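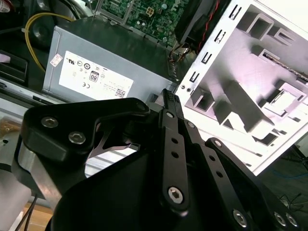
Dust inside a desktop computer is best dealt with every January, before the fans get noisy. Shut down, pull the mains lead and wait 3 minutes. Look for any cable that loops down beside the power supply, like the yellow one here, and ease it aside before you brush. Hold fan blades still with a finger.

Small parts get lost on a bare bench, so give each one a pocket in a tray or plate.

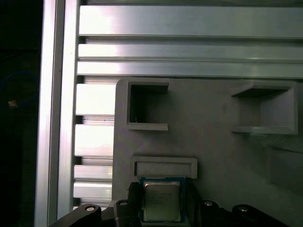

Grey panel set against slotted aluminium rails.

A memory module can stand in a long slot. Hold a processor by its edges and keep fingers off the underside. Wipe the slots out first.

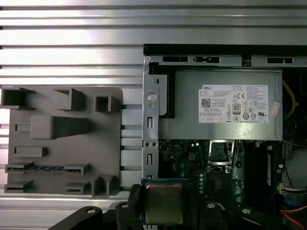 Screws go in a lidded jar, long ones apart from short.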